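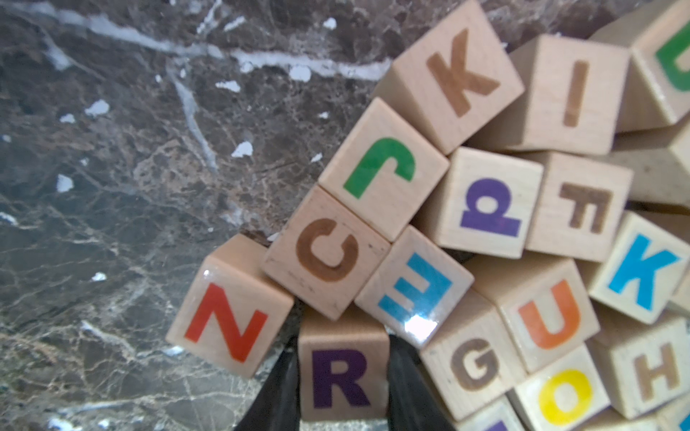 What can you see at the Hudthorpe open day? A robot arm gripping wooden alphabet blocks on a bench, with the people who work on it on hand to answer questions for as long as you like.

**For release: Prolleo opens the Hudthorpe workshop to visitors this July**

I've been asked to write the press release this time, so it's going to sound like me and a bit less like a brochure. I work on the gripping side of things at Prolleo, and in July we're opening the doors of our Hudthorpe workshop to anyone who'd like to come and watch our robots do their jobs. It's free, kids are welcome, and you don't need to know the first thing about automation.

We've done this before on a smaller scale, mostly for families of staff and a few neighbours who'd wondered what went on behind the roller door. People kept asking when the next one was, so we've moved two benches, borrowed a lot of chairs and made it a proper day.

**The blocks bench**

The main demonstration is the one I'm closest to. We tip out a heap of children's alphabet blocks, the plain light wooden kind with one big coloured letter on the face, and the arm goes in after them with its two black fingers. I took a turn at the screen while we were setting up and it had its fingers either side of a purple R, right at the near edge of the heap, with a brown G just next door. That's the sort of view you'll get on the big monitor, from the little camera down at the wrist, and I could honestly watch it all afternoon.

Blocks are a lovely thing to learn on. They're all much the same shape, so you'd think they'd be easy! But pile them up and they lean on each other every which way. You get one tipped right over, one with its letter upside down, one showing a blank side with nothing to read at all. Then the varnish catches the light and half a letter goes white. We had a pale blue E lying on its side with a big patch of glare on it, and the red letter out at the end of the row could be a Z or an N depending on how you tilt your head. A four-year-old would pick it up and turn it around. Teaching an arm to do something similar is a good part of what we do all week.

We run it on a dark marble surface with cream veins through it, and that brings its own fun. The pattern is busy, there's a broad pale streak running across the stone, and the software has to work out what's block and what's bench. Come and ask about that one, because the people who work on the vision side will happily draw you a picture.

If there's a gap in the queue, visitors can call out a letter and we'll ask the arm to go looking for it. Names are popular. Please be kind if yours has a lot of repeats in it – we only own so many blocks.

**What else is on**

Over on the far side of the workshop our friends from Plurholm are bringing their conveyor, which feeds small cartons past a second arm. It's louder and quicker than the blocks bench and I'm told it's the one the teenagers like. Plurholm has been working with us for 2 years, and this is the first time they've brought the whole line out in public.

Probert, who make the fingertips we use, will have a table of old and new grippers you can pick up and squeeze. Some have cuts and worn patches from months on the job. I find the worn ones far more interesting than the shiny ones, so ask to see the box under the table too.

There'll also be a quiet hour first thing in the morning, with the conveyor switched off and the lights a little lower, for anyone who'd sooner not deal with the noise and the crowd. You don't have to explain why you're coming to that one, just turn up.

**A few numbers, since I was told to include some**

The workshop has 56 staff these days. The blocks bench is set up to make 4,000 practice picks in a normal week, and every one of them is logged so we can go back over the ones that went wrong. We keep the bad ones on purpose. A missed grab tells us more than a tidy one, and we'll be showing a reel of our favourites on the day, including a very slow-motion topple that got a cheer in the lunchroom.

**Getting in**

- Doors open at 9 am for the quiet hour, and at 10 am for everyone else. We wrap up at 3 pm.
- Entry is free. School and community groups should let us know ahead of time so we can keep a spot at the bench.
- Wear closed shoes, please. It's a working floor.
- The entrance is level all the way through, and there are seats beside each demonstration.
- Tea, coffee and cordial near the front counter. Bring your own lunch or try the bakery over the road.

You're welcome to take photos of anything on the benches. There's a rope around each arm, and we'd ask everyone to stay on their side of it while the arm is moving, even if a block rolls off and lands at your feet (leave it, we'll fetch it).

**For media**

Reporters and photographers can come in during the quiet hour or book a time in the afternoon, when the blocks bench will be set aside for filming. We can supply footage from the wrist camera on request. Someone from Prolleo, Plurholm or Probert will be free to talk at any point in the day, and I'll be at the blocks bench, probably picking letters up off the floor.

Media enquiries and group bookings: the front desk at Prolleo, Hudthorpe workshop.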